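Gripper fault stops work at Skotard test bench

April
By Kanokwan Tanasarn

Testing of a two-finger robot gripper at the Skotard workshop was stopped on Tuesday after the fingers closed without a command while an operator was reaching across the bench. The operator, Hussam Salameh, had a bruised fingertip and did not need medical treatment.

The bench is used to try out small handling tasks before they are given to customers of Selerska, the company that owns the workshop. The robot picks up ordinary objects of different shapes and materials, moves them a short distance and lets them go. According to Selerska, the work is done at low speed and with limited force, and for this reason the bench had no light curtain. 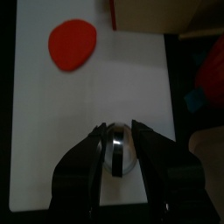
Mr. Salameh said he had paused the program at 9 in the morning because the robot had dropped the same part several times. He then put his hand between the fingers to straighten the part. "The screen said paused, and I believed the screen," he said. "The arm did not move at all. Only the fingers moved."

The program pause stopped the arm but did not stop the gripper, which is driven by a separate controller made by Corov. When the connection between the two was lost for a moment, the gripper controller started again and repeated its last order, which was to close. A colleague pressed the emergency stop, and this did cut the power to both.

Ha-rang Seok, who is responsible for safety at the workshop, said the records showed 14 short losses of connection in the week before the accident. None of them was reported, as each one lasted less than a second and the robot continued its work normally. She said the operators could not be blamed for this, because the warning appeared only in a log file that they had no reason to open.

The workshop has now made the following changes, and the bench will stay closed until all of them have been checked:

1. The gripper controller must stay open and without power after a restart, until an operator confirms it by hand.

2. A lost connection now gives a warning on the main screen and stops the program.
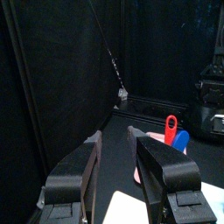 3. Nobody may reach between the fingers unless the emergency stop has been pressed. A long plastic tool will be kept at the bench for moving parts.

4. The cable between the two controllers will be replaced on this bench and on the 5 others of the same type.

Murray Kingi, the workshop manager, said he expected the check to take 7 working days. Selerska has sent its report to Corov and is waiting for a reply.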